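Priltside Shared Kitchen
Progress report to the Lockyer Fund, second period
21 June 2020

You asked us to keep this one shorter than the last, which ran to a length the building probably didn't deserve. I have done my best. The headings follow your form, except for "Transformational Outcomes," which I have folded into the part on shelves.

Where we are

The Priltside kitchen has been in its new layout since the early spring. Your grant paid for the work tables, the wall shelving, the hooks and the mug trees, and for taking out the long steel cupboard that had been eating people's lunch containers since before my time. Of the 9 items in the agreed plan, seven are finished. The remaining 2 are the drying area and the labeling, and both are covered further down, with as much optimism as I can responsibly put in writing.

The cupboard came out in one piece, contrary to every forecast. Behind it we found a wall in better shape than the walls we had been looking at, and a radiator no one had put on any plan. The radiator works. It has since been painted and entered on the inventory, and it remains the only thing this project has acquired for free.

Mugs

I know mugs take up a small line in the budget and a large part of these reports. In my defense, they take up a large part of the kitchen. When we did the inventory for Jaltora, who handle the stock records for the whole site, the count came to 263 mugs for a building that seats 90 people. Some had handles. Some had a position on local radio stations that no longer broadcast.

We agreed to keep one mug per seat and let the rest go. The surplus was boxed and offered around the building first, which led to several people solemnly taking home mugs they had been complaining about for years. Whatever was left went to the thrift store down the street, and I have been asked politely not to bring any more.

The old system was a stack. Mugs went in the cupboard three or four high, the bottom layer was never used, and the top layer fell out when you opened the door on the left. The new system is a wooden tree on the table, with pegs at different heights, and a mug goes on a peg by its handle. I had expected to write a paragraph about training at this point. What we have is a short card on the wall that reads "Handle on peg," and most people have gotten through it without help. 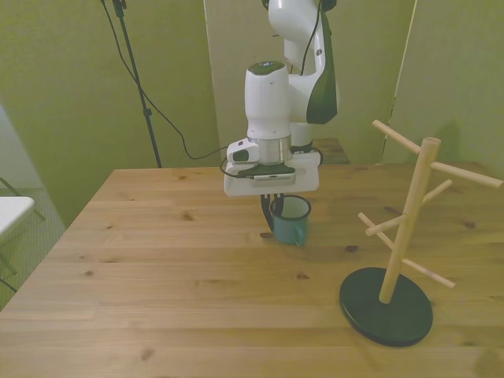
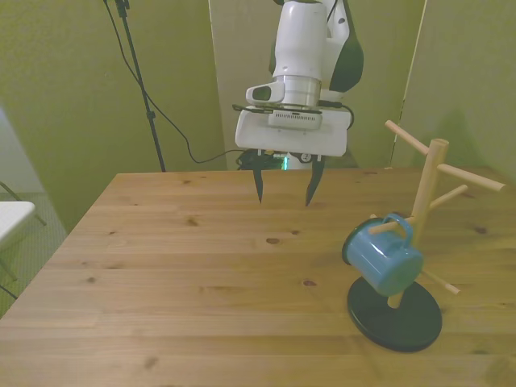

Staggered pegs were the better choice over the matched rows we first priced. With matched rows, two wide mugs side by side knock against each other and one of them loses a chip of enamel. With the pegs at odd heights and pointing in different directions, a wide mug can hang next to a narrow one and they mostly leave each other alone. The pale bare wood does take a stain if a mug goes up with tea still in it. I mention this as a general observation and am not looking at anyone on the second floor.

The weight of the base turned out to matter more than the catalog let on. A tree loaded entirely on one side will lean, and people load whichever side they happen to be standing on. We now ask that the first few mugs go on opposite pegs. Compliance is what you would expect. I have taken to walking past in the late morning and moving one mug, which is not in my job description but could be added.

Tables

The wooden tables have held up well. We went back and forth over laminate, which would have been cheaper and wipes down faster, and I still believe the wood was right for a room people are supposed to want to sit in. It has been oiled once and is due again before the fall. There was one complaint about knots in the planks, submitted on a maintenance form, asking when they would be repaired. I replied that they came with the tree.

Shelves and transformational outcomes

The wall shelving is up and level. It was up and not level for two weeks in between, a period during which everything round had to be stored lying against something square. The plates, bowls and serving dishes now have a shelf each, at a height where a person of ordinary size can reach them. If you need an outcome for your form, I would offer that one. Before the work, the most common note left in the kitchen began "Whoever has taken." I have seen very few of those since the shelves went up, and the last one was about a stapler.

What is late

The drying area is late. Avis were to deliver the draining racks in the spring, then in early summer, and they are now using the phrase "later in the year," which has a certain roominess to it. I have asked for a firm date and been given October. In the meantime we dry things on towels, and the laundry for those towels is coming out of our own running costs, not yours.

The labeling is late because of me. I wrote a full set of shelf labels, had them approved, and then moved the bowls. The second set will be done once I am certain the bowls are staying where they are. I would call myself fairly confident.

Money

We are inside the budget on every line but one. The hooks came in over, owing to my having ordered the wrong depth the first time and the supplier taking a narrow view of returns. The overspend is small and has been met from what we saved on the cupboard removal. The wrong hooks are in a drawer. If any of your other grantees has a shallow sort of kitchen, they are welcome to them.

Before the next report

By the end of the next period I expect to have the racks in, the labels up and the tables oiled. I would also like to move one of the mug trees nearer the sink, as the walk between the two is currently long enough for people to set a mug down somewhere along the way and forget it. This costs nothing and needs no change to the agreement, but you did ask to be told about changes to the floor plan, and I am told the last person in this post didn't mention a wall.

Receipts are attached in date order, apart from the one for the wood oil, which has oil on it and is in a separate envelope.

Kitchen and Common Areas, Priltside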